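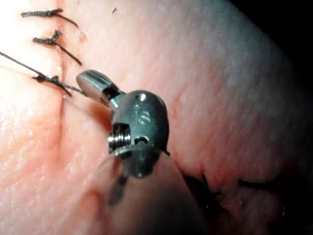
Thursday, January, started just after lunch

Knot slippage, second go at the braided thread.

Picking up where I left off before the break, and with a better cup of tea this time. For anyone reading over my shoulder: we're still trying to work out why the braided thread from Stodau lets go earlier than the old Avram spool when both are tied the same way, by the same hands (mine), on the same rubber tubing. Bogdan Furtună reckons it's the coating. I was leaning towards my knots, which I'll admit have got a bit sloppy over the years, so I spent the first part of the afternoon doing nothing but tying slowly and properly, flat throws, no hurrying, with the radio off.

Tied 30 loops from each spool and left them sitting in saline on the windowsill bench while I cleaned the grips on the pull tester. They were filthy! There was old glue in the left jaw that must have been there since the tubing job last winter, and I wonder now how much of our scatter in the earlier results was plain old slipping at the grip and nothing to do with the knot at all. I scraped it out with a bamboo skewer and wiped both jaws down with metho. Please don't use the steel pick on them, it leaves scratches and then we're back where we began.

First few pulls went well. The Avram loops mostly broke beside the knot, with a good sharp snap. The Stodau ones crept. You can watch the ears of the knot shorten little by little, then there's a sort of shrug and the whole thing opens up. Adding a fourth throw made a big difference, which I'd half expected, but going to a fifth did next to nothing apart from making a great ugly lump that I wouldn't want left in anybody.

Then I tried something Bogdan had suggested over morning tea, rinsing a length of the Stodau in warm soapy water and drying it overnight before tying. I only had 2 pieces ready from yesterday, so it's hardly worth writing down, but both held until the thread itself broke. That does point to the coating, and I owe him a lamington.

A few odds and ends while I remember them. The tester's counter rolled over 3000 pulls today, so it's due for a new belt, and the spare is in the drawer marked Floneck (I know, I know, I'll relabel it). The grey tubing is nearly gone. I've cut what's left into short lengths and put them in the biscuit tin, and there's an order in with Flokirance for more, though they never say when it's coming. Saline was made up fresh, lid's on, label's on.

For next time: wash around 80 cm of the Stodau tonight and hang it by the sink, tie three-throw and four-throw loops from it, and have Bogdan tie half of them so it isn't all down to my hands. I'd also like to try pulling more slowly. Left the tester switched off at the wall.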